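watance-tools

Scripts for recording, checking and replaying arm episodes. README last touched in June, mostly by me (Aoife), with corrections from Fotis where I got the serial stuff wrong.

What's in the repo

I started this because I was sick of opening episodes by hand to find out which ones were junk. You record a folder of episodes, you point the checker at it, and it gives you a list of the ones worth looking at. Then it grew a replay tool, and then Pouran wanted the trimmer, and now it's a whole thing with a name!

record.py -- teleop in, episode folder out
check.py -- reads a folder, writes flags.csv
trim.py -- cuts the dead time off the start and end of each episode
replay.py -- sends recorded joint targets back to the arm, slowly unless you tell it otherwise
viewer/ -- small local web page, video on top, joint traces underneath

Getting it running

Python 3.10 or newer. Make a virtual environment, run pip install -r requirements.txt, then copy config.sample.yaml to config.yaml and fill in your serial port. If you're on Linux and get a permission error on the port, add yourself to the dialout group and log out and back in. (I forget the log out part every single time.)

Calibration lives in calib/, one file per arm. Please don't copy someone else's file over because "the arms are the same." They aren't, and replay.py will happily drive into the table.

The Urnetti set

This is the set I use for testing everything. It's cloth pick and place into an open box, 981 episodes after cleanup, recorded at Arbridge by Tuulikki and me. Each episode has:

video.mp4
joints.parquet, with position and commanded position for every servo
meta.json, with operator, task string, calibration hash and a success field

The success field is filled in by the operator right after the episode, so it's an opinion. Rania went back over a chunk of them and disagreed often enough that I added a second field, success_review. It's null where she hasn't gotten to it yet. Use the reviewed one if it's there.

The checker

Four checks so far:

gap: a hole in the timestamps longer than max_gap_ms
stall: commanded and measured position drift apart and stay apart
blur: frames too soft to be much use
hidden: the target region is empty for most of the episode

Blur is the one I fight with. Soft cloth swings when the arm moves, so a perfectly good frame can have a smeary object and a sharp table. My first version scored the whole image and missed these completely. The current one scores tiles on a grid of 8 by 8 and looks at the tiles near the gripper, and it's a lot better, though it still gets confused when the gripper is up at the border of the picture. For training I keep these frames. The flag is only there so you can filter if your model is picky.
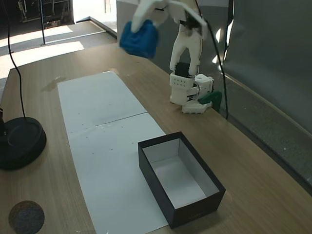 Blue cloth held up high, box empty. Good test frame for blur, since the cloth is soft and the box edges give you something to compare against.

If you change the tile size, rerun tests/test_blur.py before you push. It takes a while on a laptop -- go get coffee.

Known problems

Replay drops the last command if the episode ends mid-move. Fotis has a branch for this.
The viewer gets slow past 3,000 frames. I load everything up front, which was dumb, and I'll fix it when it annoys me enough.
trim.py assumes the arm starts at rest. If you start recording while moving, it trims nothing and doesn't warn you.
Sunlight on the floor can trip the old hidden check. Set hidden_roi in the config so it only looks at the table.

Pull requests are very welcome, small ones especially. For anything that touches replay.py, ask Fotis to run it on a real arm first.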